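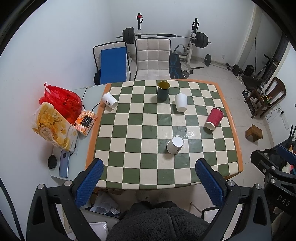

Skolance Tabletop Handling: data card and recording rules

Version 1.3, last revised 2019-12-07
Maintained by the Jivdale data group

Summary

Skolance is a set of hand-held gripper recordings of everyday tabletop tasks, made in homes and small workplaces. It holds 1235 accepted episodes from 39 rooms. The tasks are righting cups that have been tipped over, stacking, moving items between two surfaces, and clearing a table into a bag or bin.

This card covers what is in the set, how it was recorded, and the rules an operator has to follow for an episode to be accepted. If you plan to contribute, read the sections on site setup, recording and rejection before you book a room. If you only want to train on the data, start at Splits and Known problems.

What is in an episode

Each episode is one attempt at one task by one operator. It has:

- video from the camera on each gripper in use
- gripper opening width over time
- estimated gripper pose over time
- a task label and a one-line instruction in plain English
- a room code
- the outcome, entered by the operator and checked by a reviewer

Audio is stripped on import. No operator names are stored.

Site setup

Rooms are recorded as they are. Don't tidy the background, move furniture or put up a backdrop. A model trained on this set should see exercise equipment, chairs, power cords and shopping bags behind the work surface, as it would in someone's house. Surface patterns are welcome, including tile, checks and printed cloth.

The following rules do apply:

1. Clear the floor where the operator will walk. Bags, footwear, loose weights and power strips within one step of the operator's position are moved before recording starts. Items farther off stay put.
2. Cords that cross the work surface are allowed. Cords that cross the walking path are not.
3. Keep liquids away from power strips and routers. If a task uses a cup with anything in it, use water only, and no more than a third full.
4. Wipe the floor straight away after a spill. The table may be left as it is if the task calls for it, and the episode is then tagged surface_wet.
5. Phones may stay in view if the screen is off or face down. Mail, prescriptions, bank cards and family photos must be out of view.
6. Mirrors and dark TV screens facing the operator are covered or turned.
7. Get written consent from the occupant for every room. The consent form is in the docs folder, in English and French.

Object rules

Use at least three objects on the surface. Mixed colours and textures are preferred, and so are mixed states: some upright, some on their sides, openings facing different ways. Arrange them differently for each episode. An operator who sets the same layout twice in a row will have the second episode returned.

Paper cups may be reused until they crease. A crushed cup can go in the clutter set but can't be the target object. No glass, no knives, no lit candles, nothing that would hurt a bystander if it were dropped. Packaged food is fine as clutter as long as it stays sealed.

Printed text on cups and packaging is not blurred. If you need a version without brand text, you will have to make it yourself.

Recording

1. Charge both grippers, even for one-handed tasks.
2. Run the calibration routine at the start of each session and again after any drop.
3. Check the finger pads. Replace a pad if the texture has worn smooth or if it has started to lift at a corner.
4. Start with the fingers open and the whole work surface in view. Hold for two seconds.
5. Move at a normal household pace. Do not rush to fit more episodes into the hour.
6. Keep your free hand out of the work area. Sleeves are fine. Loose cuffs that fall across the fingers are not, so push them up.
7. If you miss a grasp, try again in the same episode. Recoveries are useful. After three misses, stop and mark the outcome as failed.
8. Finish with the fingers open and clear of all objects.

Sessions run to a maximum of 12 episodes, followed by a break. The grippers are not heavy, but wrist strain has been reported by people who skipped the break.

Two-handed tasks use a pair of grippers with matched firmware. Don't pair units from different kits, as the clocks drift apart by the end of a session.

When an episode is rejected

Reviewers reject an episode if:

- a face is identifiable, including in a reflection
- personal documents can be read
- the pose track drops out for more than one second
- the free hand touches a target object
- the task label does not match what was done
- another person or a pet enters the work area

Failed attempts are not rejected for failing. They are kept with the outcome marked, and they count toward the operator's total in the same way as successes.

Splits

Splits are by room, never by episode. 13 rooms are held out for testing and the other 26 are for training. Please don't reshuffle. Early users split by episode and reported scores that fell sharply in unfamiliar rooms, because the same tables and floors turned up on both sides.

Labels

Cup states use four values: upright, on_side, inverted, leaning. The leaning value was added in August and older episodes have been relabelled. Where a reviewer could not tell, the field is empty. An empty field does not mean the cup was missing.

Known problems

Glossy surfaces and wet patches produce highlights that upset the pose estimate. Affected episodes carry the tag glare. White cups on pale surfaces are sometimes lost by automatic detectors, so boxes for those were drawn by hand.

Gripper width is less reliable below five millimetres.

Left-handed operators are under-represented. So are evening recordings under warm light.

In rooms with several wireless devices, a few files from the first Zunent kits have short gaps. They were accepted if the gap was under the one-second limit.

Use and licence

Free for research and teaching. Commercial use needs a separate agreement with Jivdale. Do not try to identify a home or its occupants from the footage. If an occupant withdraws consent, the room is removed in the next release and you are expected to delete your copy.

Storage and mirrors are provided by Courtois. Report bad labels through the issue tracker and include the episode number and the room code.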